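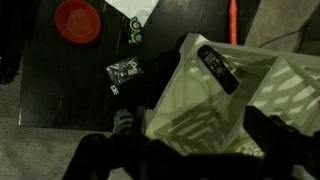
Household Sorting Assistant (part-time)

Pakzad, Tandlow

Pakzad clears, sorts and repacks the contents of houses and flats for people who are moving or letting a property. We need one more person for the sorting room from September.

The work

Things come to us mixed up. A single crate may hold a remote control, kitchen bits, paperwork and parts of a toy. You will go through it at a table, put like with like, and pack it again so that the customer can find things at the other end.

Most of the day is small items. Remotes are wrapped and labelled with the room they came from. Papers of any kind go in a folder and are not read further than is needed to see which folder. Bowls and other crockery are packed by a second person, so you only need to set them to one side. Loose small pieces go in a divided crate, one sort to a compartment, and are bagged at the end of the job.

You will also:
- fill in the contents sheet for each crate
- wipe down tables and crates between jobs
- help load the van when Hooman asks
- answer the door to people dropping off or collecting

Hours and pay

15 hours a week, mornings, starting at 8.30. Pay is monthly. There is paid holiday and a tea break at 10.30. Extra hours come up at the end of most months and you are free to turn them down.

What we are looking for

You do not need to have done this before. You should be able to stand for a couple of hours at a time, lift a full plastic crate to table height and write clearly. You need to be content doing the same kind of job over and over without getting careless with it. Some of what we handle belonged to someone who has died, and the family may be present.

A driving licence is useful but not required. The 70 bus from Vatulbridge stops opposite the yard. There is space for bicycles inside the gate.

How to apply

Write to Wendy Blackburn at the Tandlow office, quoting reference 1171. Half a page is enough. Tell us what you have been doing lately, which mornings you cannot work, and give the name of one person we can ask about you. Please do not send certificates.

We will invite people in for a paid trial morning with Kianoush Karimi, who runs the sorting room. You will be given a mixed crate and shown how we do it. Wear flat, closed shoes.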